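Kondero verspricht sauberere Häfen bis Juni — die Belege bleiben dünn

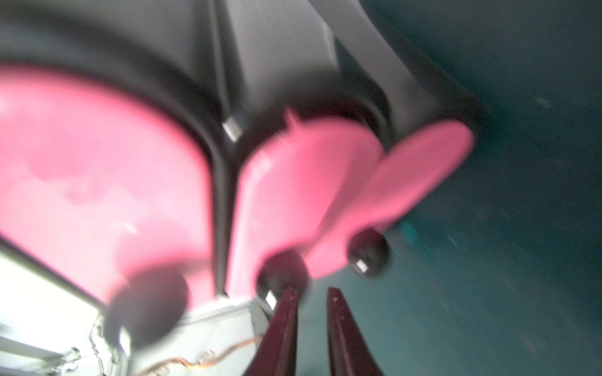

Rosa Blätter, wohl eines Propellers, vor schwarzer Einfassung, unter Wasser aufgenommen.

Priltham. Der Beschichtungshersteller Kondero will im Hafen von Priltham ein neues Antifouling auf die Boote bringen und damit, so die Ankündigung, »den Bewuchs an der Wurzel packen«. Bis Juni sollen 80 Liegeplätze an dem Programm teilnehmen. Die Hafenverwaltung hat zugestimmt. Was sie dafür an Unterlagen gesehen hat, wollte sie auf Anfrage nicht im Einzelnen sagen.

Das Mittel trägt den Namen Merketti und kommt nach Firmenangaben ohne Kupfer aus. Statt Biozide abzugeben, soll die Oberfläche so glatt sein, dass Seepocken und Algen schlecht haften und sich bei Fahrt lösen. Neu ist das Prinzip nicht. Silikonhaltige Beschichtungen gibt es seit Jahrzehnten, und ihr bekannter Schwachpunkt sind Boote, die wenig bewegt werden. In Priltham trifft das nach Einschätzung der Eigner, mit denen wir gesprochen haben, auf einen großen Teil der Flotte zu.

Kondero spricht von 20 Prozent weniger Treibstoffverbrauch. Die Zahl steht fett auf der ersten Seite der Broschüre, die Fußnote dazu auf der letzten. Dort erfährt man, dass mit einem stark bewachsenen Rumpf verglichen wurde. Wer sein Boot regelmäßig aus dem Wasser holt und reinigt, hat von diesem Vergleich wenig. Einen Test gegen ein herkömmliches, frisch aufgetragenes Antifouling hat das Unternehmen bislang nicht vorgelegt.

»Wir haben im Alltag sehr gute Rückmeldungen«, sagt Ross Rankin, der bei Kondero den Vertrieb leitet. Auf die Frage, wie viele Boote länger als eine Saison beobachtet wurden, verweist er auf einen Bericht, der noch in Arbeit sei. Ein Erscheinungsdatum nannte er nicht.

Die Meeresbiologin Mared Yorath hält den Verzicht auf Kupfer grundsätzlich für richtig. In schlecht durchspülten Hafenbecken reichere sich das Metall im Sediment an, das sei gut belegt. Für ein Urteil über Merketti fehle ihr aber die Zusammensetzung. »Kupferfrei heißt erst einmal nur kupferfrei«, sagt sie. Sie möchte wissen, was vom Abrieb übrig bleibt und wohin er gelangt. Kondero beruft sich an dieser Stelle auf das Betriebsgeheimnis.

Auch über die Kosten wird gestritten. Der Anstrich soll die Eigner 252 Euro je Meter Bootslänge kosten, das Entfernen der alten Farbschichten ist darin nicht enthalten. Gerade diese Arbeit ist teuer, und sie muss gründlich gemacht werden, weil die neue Schicht sonst nicht hält. Greer Farquharson, die in Priltham eine kleine Segelyacht liegen hat, will deshalb abwarten. »Im Winter zahle ich fürs Abschleifen, im Sommer für die Farbe, und die Garantie gilt nur, wenn ich oft genug fahre«, sagt sie. Wie oft genug ist, steht nicht im Vertrag, der der Redaktion vorliegt.

Die Hafenverwaltung verteidigt den Versuch. Euan Moffat, dort für Umweltfragen zuständig, erwartet langfristig niedrigere Metallwerte im Becken. Wasserproben vor Beginn der Arbeiten seien geplant — beauftragt sind sie noch nicht. Werden sie erst genommen, wenn die ersten Boote umgestellt sind, fehlt der Ausgangswert.

Die Anmeldung für das Programm läuft. Verbindlich zugesagt haben nach Auskunft der Verwaltung »mehrere« Eigner.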